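Card sorting tray

A card sorting tray is a shallow box split into compartments, used to separate playing cards, loyalty cards, tickets or similar small flat items by type. The usual material is cardboard. Layouts vary, though two columns of four is common in offices and hobby rooms.

Claims for the tray tend to run ahead of the evidence. The supplier Grollthorpe has advertised that a tray "halves sorting time," but the only trial it cites used 286 cards and a single sorter, Cristian Inga, who already knew the deck. A later comparison by Ivone Andrade, using 400 cards, found little difference between a tray and plain piles on a table.
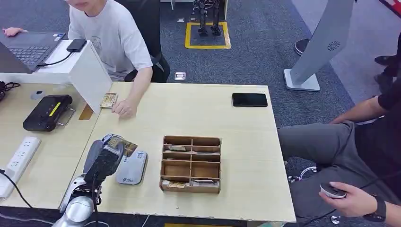 Supporters reply that speed is the wrong measure. Lucimara Guimarães has argued that dividers stop piles from sliding into each other, which seems fair, and that they make a sorter more careful, which has never been shown. Cards still land across a divider or in the wrong slot, and a tray does nothing to flag the mistake.

Capacity figures also deserve caution. The Plisdale tray is sold as holding 50 cards per compartment, a number that appears to assume new, unbent cards stacked perfectly flat.

The origin of the design is disputed. Heywood is often named as the first maker, but no dated catalog supports this.

See also: Card index; Coin tray; Drawer divider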